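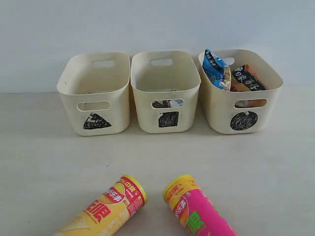

Where does the money go when you pay with a card?

By Perrine Lefèvre

When my niece was small, she believed that the card machine in the shop sucked the money out of the card, like juice through a straw. It is a good idea, but there is no money in a card. You can shake it, you can bend it a little (please ask first), and no coin will fall out.

So what is inside? In most cards there is a small chip. The chip knows which bank the card belongs to and which account it must use. It can also make a secret code, and this code is new for each payment.

Let us follow one payment. A boy called Marty wants to buy a notebook. Marty lives in Drilldale, and the shop is called Trornlow. The notebook costs 6 dollars. Marty has a card for young people from his bank, and the bank is called Clundason.

Marty holds his card near the machine. The machine sends out a weak radio signal, and this signal gives the chip a little bit of power. This is why the card does not need a battery. The chip wakes up and the two of them have a very short talk.

The machine says: I am asking for 6 dollars.
The chip says: All right, this is my account, and this is my secret code for today's notebook.

Now the machine sends a message to the bank of the shop. The bank of the shop sends it to the card network, which is like a post office for banks. The card network sends it to Clundason. The computer at Clundason has to check some things very fast. Is the code correct? Did somebody tell us that this card is lost? Is there enough money in the account?

If everything is good, the answer goes back by the same way, and the machine makes a beep. All this can happen while Marty is still putting the notebook in his bag.

But did the money move?

Not yet! This part is surprising also for many adults. The beep is only a promise. Clundason has promised to pay, and it keeps those 6 dollars to one side so that Marty cannot spend them again. The real paying comes later, often after one or two days. The banks put many payments together and look at who must give how much to whom.

Even then, no truck full of coins drives across the town. A bank keeps a list of numbers, and a payment changes the numbers. If Marty had 361 dollars before, his number becomes 355. The number of the shop goes up, but a little less than 6 dollars, as the banks and the card network take a small fee for their work.

What if the machine says no?

It does not always mean that there is no money. Maybe the internet in the shop is slow, or the card is too old, or somebody typed the wrong PIN. Nilmini Wanigasekara, who teaches a money class for children, tells her pupils to stay calm, try one more time and then ask an adult.

Some words to remember

Account – the place where the bank writes down how much money is yours.
Chip – the tiny computer in the card.
Fee – money that you pay for a service.
PIN – a secret number. Do not tell it to your friends, also not to the best one.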